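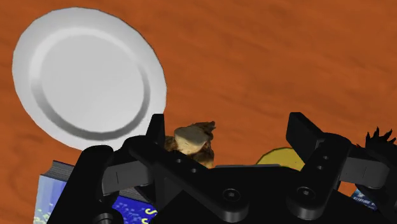 그림 1. 손목 카메라 시점의 시뮬레이션 화면. 벌어진 두 손가락 사이에 빵, 왼쪽 위에 흰 접시.

로봇 조작 실습 4주차 강의 노트: 빵을 접시에 올리기
프레트게이트(Preltgate) 로봇 동아리 · 1월 22일 수업분
인쇄하기 | 이메일로 보내기
공유 40 | 댓글 4

지난주에 숙제 낸 사람들 고생 많았어요! 제출된 파일 열어 보다가 저도 새벽까지 앉아 있었네요. 이번 주는 드디어 집기입니다. 3주 동안 좌표계만 붙들고 있었으니 다들 지겨웠을 텐데, 오늘부터는 그리퍼가 뭔가를 물어요.

과제 이름은 그냥 "빵 옮기기"예요. 테이블 위의 빵을 집어서 접시 위에 내려놓으면 끝. 말로 하면 한 줄인데 코드로 쓰면 단계가 꽤 나옵니다.

1. 준비물

시뮬레이터는 지난주에 깔아 둔 Ivow 그대로 쓰면 되고, 장면 파일은 자료실의 Mrema 폴더에 있는 걸 새로 받으세요. 예전 파일에는 접시가 없어요(제가 빼먹었습니다, 미안해요). 학교 노트북으로 돌리는 사람은 그림자 품질을 중간으로 낮추고 시작하세요. 높음으로 두면 창이 뜨는 데만 한세월입니다.

2. 손목 카메라로 보면 뭐가 다른가

1주차에 쓰던 천장 카메라는 테이블 전체가 한눈에 들어와서 편했죠. 손목 카메라는 그리퍼에 붙어서 같이 움직입니다. 그래서 물체가 가만히 있어도 화면 속 위치는 계속 바뀌어요. 이걸 처음에 헷갈려서 "빵이 도망가요"라는 질문이 매년 들어오는데, 빵은 안 움직여요. 우리가 움직이는 거예요.

또 하나, 가려짐. 그림 1을 다시 보면 화면 아래쪽을 그리퍼가 거의 다 차지하고 있죠? 빵도 윗부분만 보이고, 그 오른쪽 노란 물체는 둥근 위쪽 가장자리만 살짝 나와 있어요. 접시조차 오른쪽 아래가 가려졌고요. 보이는 픽셀만 모아서 중심을 구하면 진짜 중심보다 위쪽으로 밀린 값이 나옵니다. 작년 저희 조가 딱 이 실수를 했고, 그리퍼가 빵 등을 톡 치고 지나갔어요. 꽤 민망했습니다.

해결책은 여러 가지인데 수업에서는 제일 단순한 걸로 갑니다. 내려가기 전에, 그러니까 물체 전체가 보이는 높이에서 위치를 한 번 저장해 두고, 내려가는 동안에는 그 값을 믿는 거예요.

3. 동작 순서

가) 관찰 높이로 이동. 기본값 215mm면 충분해요.
나) 빵과 접시 위치를 기본 좌표계로 변환해서 저장.
다) 그리퍼를 80mm까지 벌린다. 덜 벌리고 내려가면 손가락 끝이 빵을 누릅니다.
라) 수직으로 하강. 비스듬히 들어가지 마세요, 옆에 있는 물건을 건드려요.
마) 손가락을 닫고, 접촉 힘이 기준값을 넘으면 멈춘다.
바) 들어 올려서 접시 위로 이동, 천천히 내린 뒤 벌린다.

마)에서 기준값을 너무 크게 잡는 사람이 많더라고요. 시뮬레이션 속 빵은 찌그러지지 않으니까 티가 안 나는데, 3월에 진짜 팔로 넘어가면 바로 납작빵 됩니다. 지금부터 작은 값으로 버릇을 들여 둡시다.

바)에서는 접시 테두리를 조심해야 해요. 넓은 테두리 안쪽으로 오목한 원이 하나 더 있는 모양이라, 목표점은 안쪽 원의 중심으로 잡으세요. 테두리에 걸치면 빵이 기울고, 채점 스크립트는 인정을 안 해 줍니다(제가 우겨 봤는데 안 되더라고요).

4. 색으로 찾기, 어디까지 되나

2주차에 만든 색 필터를 그대로 가져온 사람이 벌써 있던데요, 반은 되고 반은 안 돼요. 파란 상자나 노란 물체는 잘 잡힙니다. 흰 접시도 괜찮고요. 문제는 빵이에요. 갈색 빵이 주황빛 도는 나무 테이블 위에 있으니까 색상 값만으로는 경계가 흐물흐물해집니다. 파란 상자에도 노란 글자가 크게 찍혀 있어서, 노란색만 찾게 하면 글자까지 딸려 와요. 저는 처음에 이걸 모르고 필터 범위만 한 시간 넘게 만졌어요.

추천하는 방법은 깊이 값을 같이 쓰는 겁니다. 테이블 면보다 높이 올라온 점만 남기고, 그다음에 색을 보세요. 순서를 바꾸면 나뭇결 때문에 자잘한 조각이 잔뜩 생깁니다. 그리퍼 자기 몸도 마스크로 지워야 해요. 안 지우면 제일 가까운 물체로 늘 자기 손가락을 고르거든요. 마스크 파일도 Mrema 폴더 안에 넣어 놨어요.

5. 숙제

초기 배치를 바꿔 가며 최대 61회까지 돌려 보고, 성공과 실패를 표로 정리해 오세요. 실패한 건 지우지 말고 꼭 남겨 주세요! 저는 실패 칸이 더 궁금합니다. 실패마다 위의 가)~바) 중 어디서 틀어졌는지 한 글자만 적어도 돼요.

시간이 남으면 빵 대신 노란 물체로 같은 코드를 돌려 보세요. 물체 이름만 바꿔서 되는지, 높이 값을 손봐야 하는지 한두 줄 메모. 점수에는 안 들어갑니다.

프라스트스테드(Praststead) 교류전에 나갈 조는 이 숙제 코드를 그대로 이어서 쓰게 되니까 변수 이름 좀 예쁘게 지어 주시고요. a, aa, aaa 이런 거 이제 그만...

다음 주는 충돌 회피예요. 테이블 위 물건들을 피해서 가는 경로를 짤 거니까 3주차 노트의 변환 행렬 부분을 한 번 읽고 오면 편합니다.

인쇄하기 | 이메일로 보내기

댓글 4

빵순이조
나)에서 저장한 위치가 자꾸 뒤집혀서 나와요. 좌우가 반대인 것 같은데 행렬 곱하는 순서 문제일까요?

노트쓴사람
네, 십중팔구 순서예요. 카메라→손목→기본 순으로 가야 하는데 역행렬을 한 번 더 곱한 것 같아요. 3주차 노트 맨 끝 예제랑 비교해 보세요!

mango_2
마스크 씌우니까 바로 됐습니다ㅋㅋ 어제 내내 자기 손가락 집으려고 하고 있었어요

뒷자리
장면 파일 새로 받았는데 접시 잘 나와요. 그림자 중간으로 낮추니까 제 노트북에서도 돌아갑니다. 표는 엑셀로 내도 되나요?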